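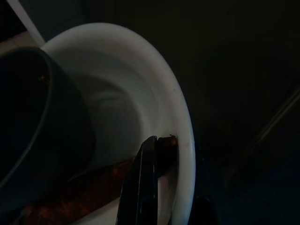

## À Sernby, un club d'étudiants apprend à débarrasser la table

Le bol est blanc, large, à bord lisse. Pour un club de robotique, c'est un objet ingrat. Les parois renvoient la lumière, le fond reste gris, et tout ce qu'on y pose finit par glisser vers le milieu. Une tasse sombre couchée là-dedans devient une masse noire dont il faut deviner l'ouverture. Quand un objet long passe dessous, la pince doit choisir par quoi commencer.

C'est pourtant l'exercice que le club Huvix a retenu pour sa saison. L'association réunit des étudiants de deuxième et de troisième année de l'école de Sernby. Leur objectif tient en une phrase, inscrite en tête du cahier de projet : vider un récipient encombré, poser chaque chose à sa place, recommencer sans aide.

« Au début, on voulait faire plier du linge au robot, raconte Zofia Walczak, qui coordonne le projet. On a passé trois semaines sur une serviette. Ensuite on a pris de la vaisselle, et on a enfin eu des essais qu'on pouvait comparer entre eux. »

### Un essai, une ligne dans le cahier

Le travail est répétitif. Un étudiant dispose les objets, un autre conduit les bras, un troisième note. Chaque essai reçoit un numéro, une durée et un résultat : réussi, échoué, à revoir. La limite est fixée à 60 secondes. Passé ce délai, on arrête et on remet tout en place, même si la pince tient déjà l'anse.

Depuis avril, le cahier compte 1 589 essais. Les premiers se lisent difficilement, parce que chacun avait sa façon d'écrire. « Glissé », « tombé » et « lâché » désignaient parfois la même chose. Le club a fini par adopter une liste de mots fermée, affichée au mur, et il a fallu reprendre les anciennes pages une à une. Deux étudiantes s'en sont chargées pendant les vacances de printemps.

Le logiciel de conduite, baptisé Besto, est un héritage de la promotion précédente. Il fonctionne, mais sa documentation s'arrête au milieu d'un chapitre. Les nouveaux venus apprennent donc en regardant faire. On leur confie d'abord un seul bras, avec un objet léger et de bonne prise, puis les deux.

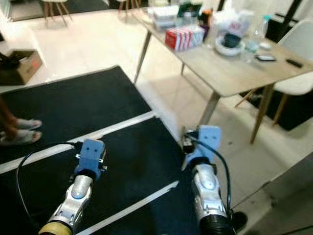 Conduire deux bras à la fois demande de l'habitude. Les débutants surveillent celui de droite et oublient l'autre, ou bien ils avancent les deux ensemble et les pinces se gênent au-dessus du récipient. La consigne du club est de laisser un bras en retrait tant que le premier n'a pas fini son geste. Elle ralentit les essais, et plusieurs membres la contestent. Ils proposent de faire tenir le bol par une pince pendant que l'autre travaille à l'intérieur.

La question sera tranchée avant la coupe Shojaei, où l'épreuve de rangement se joue à deux bras et sans reprise. L'an dernier, Huvix s'y était incliné dès le premier tour : une cuillère coincée contre la paroi, que la pince poussait au lieu de la soulever.

Zofia Walczak ne promet pas de podium. Elle regarde surtout les échecs du même type revenir ou disparaître d'un mois à l'autre. Ceux qui concernent les objets longs ont diminué depuis que les conducteurs visent une extrémité et non le centre. Les récipients sombres, en revanche, posent toujours problème sous un éclairage faible, et le règlement de la coupe ne garantit rien sur la lumière. Le club s'entraîne donc aussi avec les lampes baissées.

Les inscriptions pour la nouvelle année ouvrent à la rentrée. Aucune connaissance en programmation n'est exigée. Il faut pouvoir venir deux soirs par semaine et accepter de tenir le cahier à son tour.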